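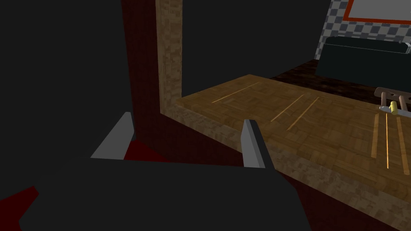
Odness two-finger gripper – simulation model and fingertip kit

I'm Dexter, and I look after the Odness cell at Rilside, both the real one and its simulated twin. We sell the gripper model with the same two flat, angular fingertips I use every day, so what you set up on screen matches what you bolt on!

Start with the fingers open and nothing between them, and zero the gap there. I check mine every 500 cycles (Xiaoqing Cao on the late shift goes by feel, and she's usually right). If one tip closes ahead of the other, back off the 3 mm screw and zero again – don't bend the blade, please.

Thin rods on a tabletop are my favorite test. Drop the closing speed to 7 first, or you'll chase them all afternoon.

In the box: model files, a pair of gray tips, screws and my setup notes. Spare tips are part no. 232, and they fit the older Kunmont palm too.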